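2019-07-23
Glaze bench, kiln sheet 2413

Opened the Irnov this morning and the iron glazes are so much better than last round! I was ready to give up on the Elten stoneware body for these (too pale, too dull under anything thin), and now I want to glaze everything I own in it.

What changed from the previous sheet: 262 g dry mix as before, but sieved twice, and the Marchand frit went in with the clay instead of at the end. Water back to the old amount. The slop sat overnight with the lid on and didn't settle into that horrible brick at the bottom of the bucket. I got a smooth dip on every tile, three seconds each, feet waxed first.

Seven tiles in, all on the middle shelf, numbered from the door side.

1 and 2: single dip. Tan, slightly dry on the high spots. Fine as a liner maybe.
3: double dip. Lovely. Honey where it pools in the stamped lines, darker over the edges.
4: double dip over white slip. Brighter, almost yellow, and very shiny. Sylvie grabbed this one straight off the shelf and it's now on her windowsill, so ask her if you need to compare.
5: triple dip. Ran, but stopped just short of the shelf. Phew.
6: double dip, brushed iron wash on top. Nearly black, a few pinholes near the corner.
7: old recipe, for reference. Looks like cardboard next to the others.

The pinholes on 6 bother me. Could be the wash going on too thick, could be dust, since I'd been sanding feet at the same bench (bad habit). I'll wipe the next ones down with a damp sponge and leave them a full day before they go in.

Sylvie Kennedy wants to try the Grullton feldspar in place of ours. Weighed out 97 g of it for her, bag is labeled and on the top shelf. Please don't use it up in the tenmoku!

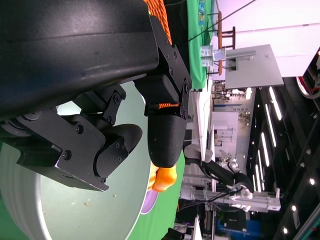
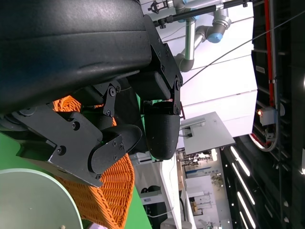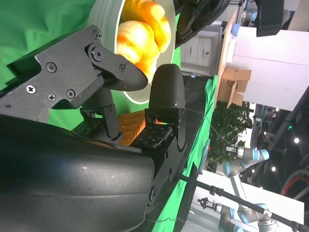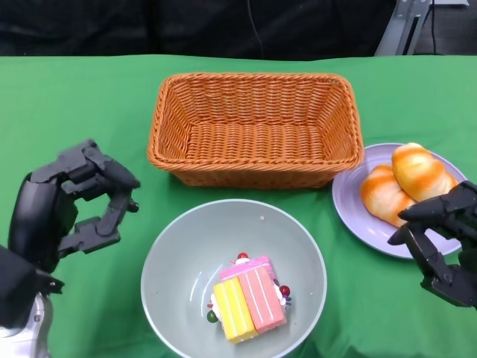 Next sheet is all about getting tile 3 a touch warmer without losing the gloss. I'd love it to go toward the crust on the two rolls in the white bowl, that shiny golden brown, and I think a little less iron plus the white slip from tile 4 could get us there. If it comes out more like the orange-brown of the wicker basket I won't complain either, it would look great on the square dishes. Same firing schedule, same shelf, nothing else moved. Need more test tiles cut tonight, and the 80-mesh sieve has a tear near the rim, so use the other one.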